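Duvet tog ratings and a cold back bedroom
Posted in: Home > Bedrooms and bedding

elango_f
Moved into the back bedroom in February and I'm trying to sort out the bedding before I spend any more money.

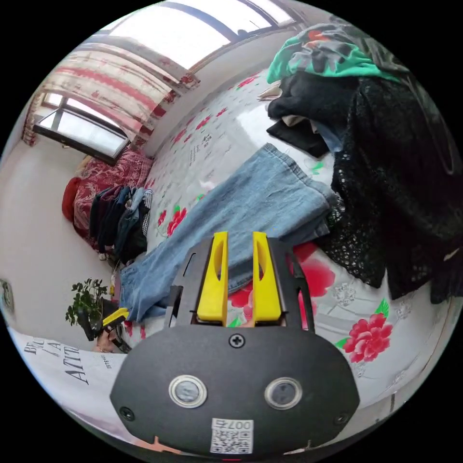
The room faces north and has one small radiator under the window. I have a 10.5 tog hollowfibre from Haberkorn that I've had for years and it has gone lumpy at the foot end. I've been looking at the Bevine wool one in a king, which weighs 800 g per square metre according to the label. They don't give a tog rating at all. Is wool warm enough by itself, or do I need a blanket on top as well?
Elango Fernandes

marshlane
Wool doesn't trap as much air as down so the tog figure always looks low. I sleep warmer under mine than I did under a 13.5. No blanket needed.

Rathjen_R
I disagree with marshlane. I had a Bevine for two winters in a house with single glazing and was cold by 4 am most nights. Wool is very good in spring and autumn. For a north-facing room I would buy down, or use two thinner duvets that clip together. Check the clips before you buy. Mine were plastic poppers and four of them pulled out in the wash.
Reinhold

marshlane
Single glazing is a different matter though. He hasn't said what his windows are.

elango_f
Double glazed, but old. There is a draught on the left side.

tuppence
Fix the draught first. A roll of foam strip costs next to nothing and you may find the old duvet is fine. As for the lumps, take it to a launderette with a big dryer and put it on low with a couple of clean tennis balls. Mine took 12 goes round before it evened out but it's still on the bed.

Rathjen_R
Tennis balls work on feather. On old hollowfibre the clumps come back within a week.

tuppence
Didn't with mine.

kettlewell647
Has anyone tried the Lollatmont brushed cotton covers? I'd put one of those on before changing the duvet. The plain ones feel cold when you get in and I think that is half the problem. Mind the sizes, they come up short. My king was a good hand's width too narrow until I swapped it.

elango_f
Thanks all. I've ordered foam strip and will try the launderette. If it's still lumpy I'll look at the clip-together sort. Reinhold, which make was yours?

Rathjen_R
Bimier. The duvets themselves were good. Sew the poppers on again with button thread before you wash them.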